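4. Cleaning white sneakers with the Grelent kit

Written by Perihan Gezer for the Zutitz home care binder. Revised 5 January 2020.

The leaflet in the box promises "showroom white in one pass." Do not plan your evening around that. The kit is a brush, a bottle and two cloths, and the bottle holds mild soap as far as I can tell. It does a decent job if you ignore about half of the leaflet. The steps below replace pages 2 and 3 of it.

4.1 Before you start

Check what the shoe is made of. The maker says the cleaner is safe on "all footwear." I would keep it off suede and nubuck whatever the label says, and I would test it on the inside of the tongue before trusting it on coated leather.

You will need:
The brush from the kit (soft side only)
Both cloths
A bowl of lukewarm water
An old toothbrush, not supplied
Plain white paper towels

Set the shoe down on something you can wipe.
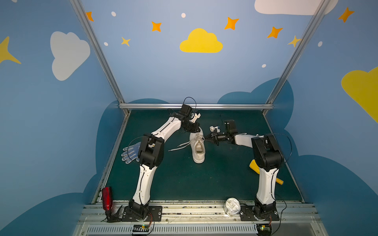 Figure 4-1. White sneaker upright on the work surface.

4.2 Dry cleaning

1. Take the laces out. The leaflet says you can leave them in. You can, if you are happy with a gray stripe under every crossing.
2. Knock the soles together outdoors.
3. Brush the upper with the dry brush, working from the toe back to the heel.
4. Clear grit from the grooves in the sole with a wooden toothpick. Do not use a knife or a metal pick.

Note: Most of the improvement people credit to the cleaner happens in this part. Feng-yi Yip did one shoe with the Grelent bottle and the other with dish soap for this binder, and I could not pick out which was which.

4.3 Washing the upper

5. Put two drops of cleaner in the bowl. The leaflet calls for a capful. A capful leaves a film that takes longer to rinse off than the dirt took to remove.
6. Dip the brush, shake it, and scrub lightly in small circles. The brush should be damp.
7. Wipe with the first cloth before the suds dry.
8. Go over the same area with the second cloth and clean water.
9. Use the toothbrush along stitching and around punched holes. Suds left in the holes dry chalky.

CAUTION: Do not mix this product with bleach, and do not use bleach instead of it. Bleach can turn white leather and glued seams yellow, and no second product will bring them back, including the one Grelent sells.

4.4 Washing the sidewall

10. Lay the shoe on its side so the sidewall faces you or faces up, whichever is easier on your wrist.
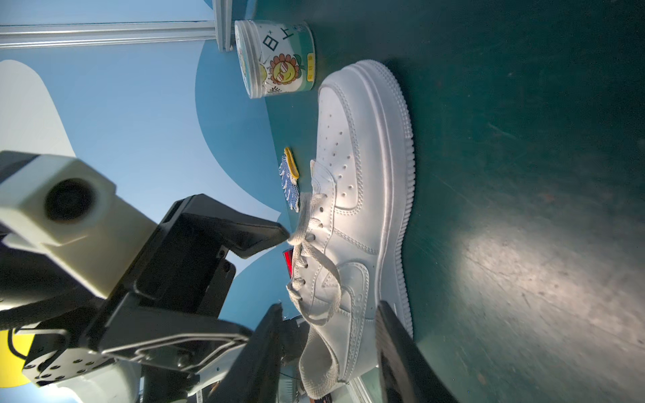
Figure 4-2. Shoe on its side, showing toe perforations, sidewall stitching and laces.

11. Scrub along the ribs first, then across them.
12. For black scuffs, try a plain pencil eraser before anything sold for the purpose. The Poon "scuff block" is priced at several times what an eraser costs and I have yet to see it do more.
13. Wipe, turn the shoe over, and repeat on the other side.

4.5 Drying

14. Stuff the shoe with white paper towels. Newspaper ink may rub off on the lining.
15. Leave it at room temperature, away from heaters and direct sun. The "40 minutes to dry" on the box is wishful. Leave it overnight.
16. Wash the laces by hand, press them flat in a towel, and put them back only when both they and the shoe are dry.

CAUTION: Keep the shoes out of the clothes dryer. Heat weakens the glue.

4.6 If it did not work

Yellow soles: age, usually. The kit will not fix this.
White film: too much cleaner. Repeat steps 8 and 9 with water only.
Gray creases across the toe: worn finish. Cleaning will not restore it.

For refills, see section 19, or buy dish soap.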